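Getting the cans off the floor

Thu 15 January

We moved into the Nultbridge apartment in December and the drinks have been on the floor ever since. Two shelves in the pantry went to flour and pasta, and the soda stayed in its cartons next to the broom. I tripped over it twice.

Last week I ordered a wire can rack from Storkholm. It's white, slopes toward the front, and the lanes are open at the top, so cans can stand up in it. I wanted to try it on the table before giving it a shelf. The pantry shelf is 17 inches wide and 11 deep, and I didn't trust the measurements on the box.

I put the blue cans in one lane and the black Pepsi in the next, one kind per lane. The other lanes can wait until I shop again.
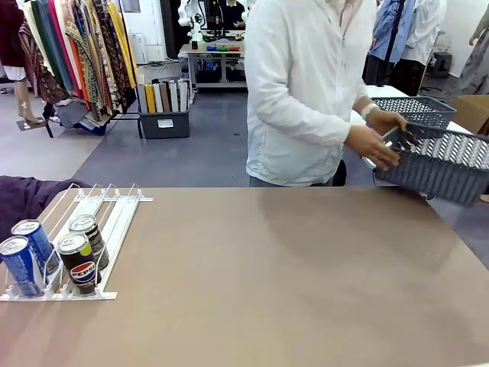
My sister thinks one kind per lane is a waste of space and that I should fill it with whatever is in the house. She keeps hers mixed and takes what rolls down first. I like to see what's running low, so I'm leaving mine sorted.

The gray mesh baskets are next. One will get onions and potatoes, and the other is for snack bags, which slide off everything. I had thought of putting cans in a basket too, but you have to dig for the ones at the bottom.

Still to do: shelf liner, and a hook for the broom. The Dridari liner comes in a roll that's longer than I need, so the drawer under the oven will get the rest.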